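The Counter Report: Cups, Upside Down and Otherwise

The shared kitchen at Villetti House has reached the time of year when it owns more cups than cupboard. We say this every August, and every August somebody responds by bringing in another mug. The current population has spread along the butcher block, past the French press, and is making steady progress toward the window.

Long-time readers will recall the Great Drying Debate, which took up most of the last newsletter and generated more mail than the rent increase. For anyone who moved in since, it goes like this. One party holds that a clean cup should be left upside down so dust can't get in. The other holds that a cup left upside down on wood traps its own damp, smells like a basement by morning, and leaves a pale ring on the counter that will outlive us all. Both parties are certain. Both parties have left notes on the fridge, and one of the notes had a diagram.

We tried to settle it with equipment. The Berkeo drying rack arrived in the spring with room for plates, bowls, and a set of prongs meant for stemware, which we do not own. It held cups beautifully for 3 weeks. Then it became the place where lids go, and the cups moved back to the counter. The rack is now under the sink, with the lids.

So, after a meeting that ran 60 minutes and produced a single sheet of paper, the rules for the coming months are these. Upside down means clean. Right side up means yours, and you are coming back for it. On its side means nothing at all, and we would ask people to stop doing it. The suggestion that a sideways mug could stand for "rinsed but not really washed" was put to a vote and failed by two.

A few smaller matters came up while we were all in the same room.

The French press is common property. The grounds inside it are the property of whoever made the coffee, and they remain so until they have been knocked out into the compost. The sink is not the compost. The plumber from Daly has explained this to us at some length and then sent a bill explaining it again.

Protein powder, vitamins, and anything else sold by the tub may stay on the counter if you use it daily. If you bought it in January with a clear plan for your shoulders, there is a shelf in the hall closet where it will have plenty of company.

Empty cans go in the blue bin by the back door. It has been there for years. Visitors find it without help.

The vase stays. We know it isn't to everyone's taste, and we know the painted figure seems to be in on something. It came from the Flultska flea market, it was paid for out of the kitchen fund, and moving it to the bathroom last winter fooled no one. 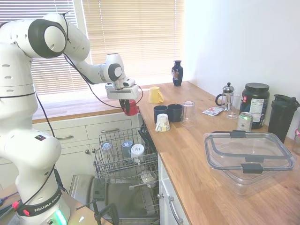
The counter by the window: navy cups in compliance, yellow mug undecided.

If you would like a cup of your own kept out of general circulation, put a strip of tape on the bottom with your room number on it. Please write the number and nothing else. Room 602 has been using the tape for messages, and while a few of them were pretty good, you shouldn't have to finish someone's tea to find out what they think of you.

Surplus mugs can go in the box outside the laundry room through the end of the month. Take one if you need one. If you recognize it as the one you gave away last year, you are still welcome to it, but please leave another in its place.

Next issue: the freezer, and what we found behind the peas.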